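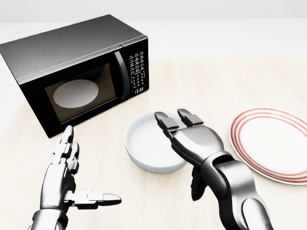

What should we budget for besides the robot itself?

Posted 11 Oct 2026

I've been handed the shopping list for a two-armed kitchen robot project and I'm a bit out of my depth. It's a small team, we want it clearing and moving crockery by next September, and my boss has asked for one number. I have a quote for a pair of arms from Wilska and another from Nidora, and both leave the hands as a separate line (sneaky!). What else am I going to get stung for? And do I buy the lot now or start with simulation?

Essam Ghoneim

Answer 1

Start in simulation, please! We did it the other way round and had a very expensive pair of arms sitting in their crates while we argued about tables.

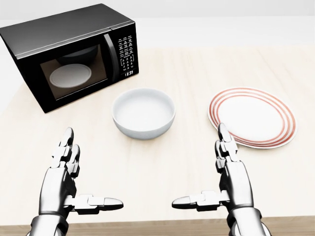

Budget for the task first and the hardware second, that's my main advice. Write down every single thing the hands have to touch and how big it is, then go back to your two suppliers and ask which hand copes. A bowl with fairly steep sides and a flat plate like the one with the red rings are quite different jobs, and a hand that's lovely at one can be hopeless at the other. If you've got a microwave with a curved handle in there too, ask about door pulling as well, because that's a sideways load and it isn't always in the brochure.

Then add spare fingers. We allowed for 2 and wished we'd had more. Fingertip pads were 137 a set for ours and we got through them like biscuits.

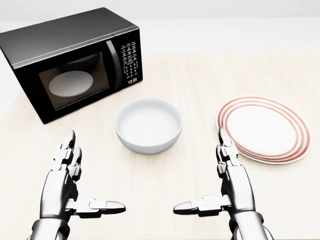 Do you need a service contract in the first year?
Get one if nobody on your team can swap a wrist joint, otherwise put the same money aside for parts and shipping.

Ours was 900 for the year with Flastell, call-outs extra, and we used it for one visit. I'd still pay it again for the first year and then have a think. 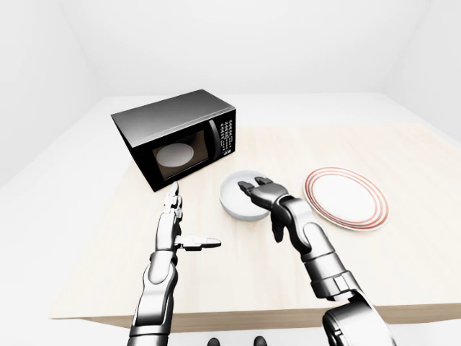 The other thing is people's time. Somebody has to build the simulated kitchen, measure the real one and keep the two matching, and that person was almost half our spend. Put it on the sheet as its own line or it'll get swallowed up in "misc" and your boss will ask where it went (mine did).

Octavio Correa

Answer 2

Depends on the arms. Ring Sales and ask for the price with hands, cables, mounting and training all in, they'll usually do it if you push.

Answer 3

Agree with Octavio on simulation. Would only add a decent computer to run it on, and crockery! Real plates get dropped. I put 100 down for bowls and plates from the charity shop and went over.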